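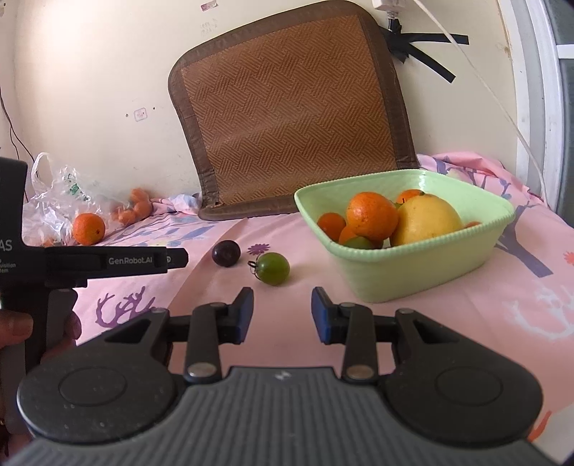 **Load-in check, Tiltham main stage**
Feb 19, 2019 — country double bill, capacity 200

- [x] Mains power tested at the stage box. Fine.
- [x] Cable runs taped from stage left to the mix desk. 36 feet, two mats added at the side door.
- [ ] Monitor wedges. One of the 4 has a loose grille — screw it down before soundcheck.
- [x] Pronix desk grounded, no hum on the steel guitar channel.

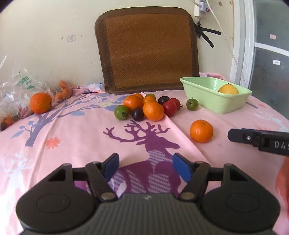 - [x] Drum riser locked, all legs level. Brakes stiff on the back pair.
- [ ] Lighting bar. Safety chains on, but the tag runs out in July. Book the rigger.
- [x] Extinguishers in place, pins in.
- [ ] Rear exit sign dim. Same note as the Trodalcombe date, new bulb needed.

Comments: merch table has to stay clear of the rear exit. Doors stay shut until the open boxes are signed off.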